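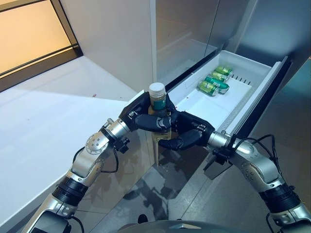

About Evalside

Hi, and welcome! Evalside is a small game studio making small games for phones and web browsers. We like planes, trains, boats and anything else with a throttle, and we like games you can learn in a minute and still be playing when your coffee has gone cold. If you came here from one of our games, thank you for clicking the little logo in the corner. We always wondered if people did that.

How we got going

The studio was started by Blandine Riviere, who had been writing puzzle games in the evenings after her day job and finally ran out of evenings. Her first release was Lemaire, a game about running a tugboat in a foggy harbor. You nudge freighters into their berths, you watch the tide, and you try very hard to leave the pier standing. It went up on a Sunday with no trailer and no press list, and by the end of the month there was a message board full of people arguing about the best way to turn a tanker in a crosswind (bow line first, if you ask us, but we know feelings run high on this).

Lemaire had 3 harbors when it launched. Players kept asking for more, and a few of them sent us drawings of harbors they wanted to see, with depth markings and everything! Two of those drawings are in the game today, and the people who drew them are in the credits.

What we make now

Skedurside is our biggest game so far. It's a railroad dispatcher game where you throw switches, hold signals and keep the night mail moving over a mountain line. There are 698 levels in it, which sounds like a lot until you meet the players who have finished them all and want to know when the next batch is due. The early ones take a few seconds. The late ones have snow, a broken turntable and a passenger express that will not wait for you, and we have seen people spend a whole weekend on a single junction.

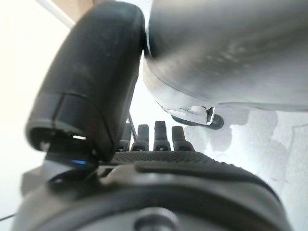

Closeup of a black padded gripper finger

Avov is the new one, and we're having a great time with it. You fly a rescue seaplane between islands, picking up stranded hikers, medicine, mail and now and then a goat. The goat moves around in the back and shifts your balance, so you have to keep trimming the plane all the way home. It was a joke in the first prototype, but everybody who tried it wanted more goat, so now there's a whole set of missions built on it. Avov is in open testing and you can play the first chain of islands in your browser right now.

How we work

Every game starts as something ugly. We use gray boxes for boats and beeps for engines, and we hand it to people who have never seen it before and keep our mouths shut while they play. That last part is hard! You want so badly to say "press the other button." But if a player can't find the button, the button is in the wrong place, and we go back and move it.

We do our own sound as well. The engine in Avov is an old outboard motor recorded in a lake, pitched up and layered with a box fan. The train horns in Skedurside came from a long, cold night beside a grade crossing, and one of them has a dog barking in it if you listen closely.

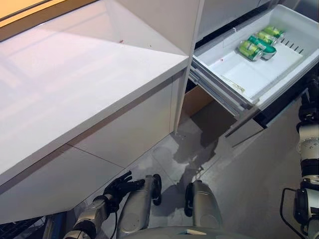 All of our games save on your own device, so you can play them on a plane or in a basement or wherever your signal gives up. You can remap every control, play with one hand, and slow the clock down as far as you like. Slowing the clock doesn't lock you out of anything - you get the same levels, the same medals and the same ending as everyone else.

Our players

We run a monthly build contest for Skedurside using the same level editor we use ourselves. Entries close at the end of each month and the winning map goes into the game with the maker's name on it. The April contest brought in 500 maps, and we played every one. Please keep them coming, including the mean ones.

Found a bug? Stuck on the ferry crossing? Have a strong opinion about goats? Use the contact form and tell us which game you were playing and what device you had in your hand. A real person reads it, and we try to answer within 2 working days. It can take a bit longer in the week of a big update, when we're all staring at crash reports and eating cereal for dinner.

See you on the water, on the rails or somewhere over the islands!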